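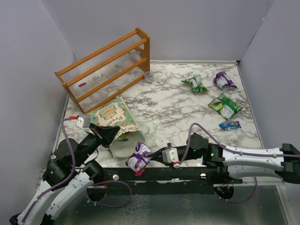
Figure 4.1 An orange wooden test-tube rack on a marble-patterned surface, with a marker or pen lying in it.

Chapter 4
Small Apparatus: Storage, Labelling and Records

4.1 Scope of the chapter

The first three chapters dealt with the building: its services, its ventilation and the layout of its benches. This chapter turns to the small apparatus that stands on those benches or is put away beneath them. Small apparatus is taken to mean any item that one person can lift with one hand and that has no mains connection. Racks, stands, clamps, beakers, flasks, measuring cylinders, funnels and hand tools all fall within the definition. Balances, hotplates and water baths do not, and are covered in Chapter 5.

The subject is often given little space in courses for laboratory technicians. Large instruments are bought one at a time, have service contracts and appear in the accounts. Small apparatus is bought by the box, is replaced when it breaks and is seldom recorded after delivery. Over a long period the second group may cost a teaching laboratory more than the first, and it accounts for most of the time that technicians spend preparing a class.

By the end of the chapter the reader should be able to:

set out a storage plan for a teaching laboratory by frequency of use;
choose a labelling method suited to the material and to the way it is washed;
draw up a stock record that can be kept up to date by one person;
carry out a stock check and account for the differences it shows;
decide when an item should be repaired, moved to lighter duty or thrown away.

4.2 Terms used

Stock item. A type of apparatus, described closely enough that any two pieces of it may be exchanged. A 100 ml beaker and a 250 ml beaker are different stock items. Two 100 ml beakers from different makers are normally the same one, unless their graduations differ in a way that matters for the work.

Piece. A single physical object belonging to a stock item.

Home. The place to which a piece is returned when it is not in use. Every piece has one home. A shelf may be the home of several stock items, but a stock item should not have homes in more than one room unless each room keeps its own record.

Working set. The pieces needed for one pair of students to carry out one practical exercise.

Float. The pieces held above the number needed for the largest class, kept to cover breakage until the next order arrives.

Loss. Any piece that is on the record and cannot be found at a stock check. Broken pieces that were entered in the breakage book are not losses.

The difference between a loss and a breakage is used throughout the chapter. Where the two are added together the record shows only that stock has fallen, and gives no help in deciding what to do about it.

4.3 The Cundby store

Several of the worked problems in this chapter use figures from the teaching store at Cundby, which was reorganised under Ljubica Kadrić. The store serves 6 laboratories on two floors. Before the work began, apparatus was kept in whichever laboratory had last used it, and the only record was a set of delivery notes in a ring binder.

The first full check took place in July, when the laboratories were closed to classes. It found 3,374 pieces. The delivery notes, less the entries in the breakage book, gave a higher total, but the book had pages missing and no firm figure for losses could be drawn from it. Of the pieces found, 1,707 were glass. The rest were metal, plastic, wood or rubber, or were made of more than one material.

Kadrić's report, dated 18/10/2022, made three points that are taken up later. First, the stock was large enough for the classes being taught, and the shortages reported by teaching staff were due to poor distribution. Second, the items most often reported short were cheap ones: racks, pegs, stoppers and droppers. Third, time spent searching was greatest in the ten minutes before a class, when it did most harm.

4.4 Storage by frequency of use

The usual arrangement in older laboratories is storage by type, with all glass in one cupboard, all metalwork in another and all wooden items in a third. It is easy to explain and suits a store that is visited only by staff. Its weakness is that a working set must be gathered from many places and returned to as many.

Storage by frequency of use places items in bands according to how often they are called for.

Band A. Items used in most weeks of the term. These are kept in the laboratory itself, between knee and shoulder height, in open trays or on open shelves.

Band B. Items used in some weeks of each term. These are kept in the laboratory in closed cupboards, or in a preparation room next door.

Band C. Items used once or twice a year. These are kept in the main store and brought out by request.

Band D. Items not used in the past two years. These are reviewed at each stock check under the procedure in Section 4.9.

Heavy items are an exception. A box of retort stand bases is kept at low level whatever its band. Tall glassware is likewise kept clear of shelf edges and is never stacked.

Within each band, storage by type may still be used. The two methods work at different levels: the band fixes the room and the height, and the type fixes the shelf.

4.5 Racks and holders

Racks are treated separately here, as they are both apparatus and storage. A test-tube rack holds tubes during an exercise and is often left holding them afterwards. If the tubes are counted as one stock item and the racks as another, a full rack returned to the shelf changes both counts, and a half-full rack changes both by amounts that are not obvious from the shelf label.

Three rules are in common use.

Rule 1: racks are stored empty. Tubes go back to the tube trays after washing. Counting is simple, but more handling is needed and more tubes are broken.

Rule 2: racks are stored full. Each rack with its tubes is counted as one working unit. Handling is reduced. Gaps must be filled from the float before the rack goes back, and this step is easily missed at the end of the day.

Rule 3: mixed. Band A racks are stored full and all others empty. The Cundby store adopted this rule.

Wooden racks absorb water and stain. They should be wiped down and dried standing clear of the bench, and should not be soaked or put through a washing machine. Joints between rails and end posts should be checked by hand for movement at each stock check. Plastic racks stand up to washing but may warp under heat, and a warped rack that rocks on a flat bench should be withdrawn. Coated wire racks last well until the coating is broken, after which they rust from the cut.

Colour may be used to mark the room to which a rack belongs. One colour should be given to each room and not used for any other purpose.

4.6 Labelling

A label must survive the washing that the piece receives. Paper labels under clear tape are suitable for shelves and trays but fail quickly on apparatus. Marker ink holds on painted or bare wood, holds poorly on plastic and comes off glass with most solvents. Engraving is permanent on metal and plastic. It should not be used on glass that will be heated, where a scratch may become the start of a crack.

The text on a label should be kept short. The Cundby labels carry a room letter, a band letter and a shelf number, and nothing else. Descriptions belong on the shelf edge and in the record, where they can be changed without touching the apparatus.

Two commercial systems, Rostell and Fumine, are compared in Section 4.7. Both use a printed tag and a reader. The comparison follows the method of Radonjić, in which cost is worked out per piece per year of service, with the labour of fixing the tag included. For stock items with a short life the labour is usually the larger part of the cost, and tagging single pieces is then hard to justify. Tagging the tray is a workable alternative.

4.7 to 4.9 Arrangement of the remaining sections

Section 4.7 deals with tagging systems and Section 4.8 with the stock record, including the layout of columns and the treatment of items on loan - a point on which practice varies widely. Section 4.9 gives the procedure for review and disposal. Readers who already keep a working record may go straight to 4.9 and return to 4.8 for the notes on loans.

Preliminary exercises

4.1 Choose one cupboard in a laboratory to which you have access. List its contents as stock items, giving the number of pieces of each.

4.2 Sort the list from Exercise 4.1 into bands A to D. State what evidence you used for each item, and mark those for which you had none.

4.3 Using the figures in Section 4.3, find the number of pieces at Cundby that were not glass, and express it as a percentage of the total found.

4.4 A laboratory uses Rule 2 for all its racks. Describe how a missing tube would first come to notice, and how this would differ under Rule 1.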